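August 7, 2020

Quick one tonight, have to be up early. Sourdough update for those who asked (two of you, hi).

Starter died. Again. I fed it, I swear, then we went to Corham for the long weekend and I left it on the counter in that heat and came back to gray soup. Pink streak on top too. Straight in the trash, jar and all.

So I'm starting over from scratch. Elfriede gave me hers in December and I killed that one as well, can't bring myself to ask twice. Plan this time:

Flour first. Whole wheat for the first few days, then half white. 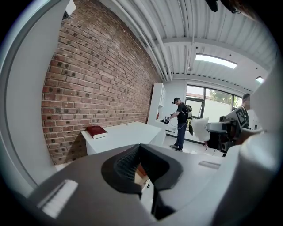
What I'm doing different

Smaller jar. I was feeding it like a horse before, 400 grams of flour a week just to pour most of it down the drain. Now it's 35 grams flour, 35 water, once a day. Stir, lid on loose, walk away.

Writing it down, too. Time, smell, how far it rose. Last time I kept it all in my head and my head is full. Got a cheap notebook for it, already lost the pen.
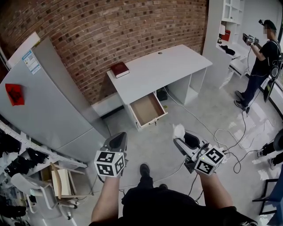 Oh and the fridge thing. Pirmin says once it's strong you can keep it cold and feed it once a week, and he's had his going for years so I beleive him. Wish I'd known before Corham. Not risking it with a baby starter though, it needs to double a few times first.

Day 3 now. Some bubbles, smells like old socks, which the book says is fine?? Will try a loaf when it floats in water. If it's a brick again I'm buying bread from Kazmi's like everybody else.

More next week if it lives. Ok bed.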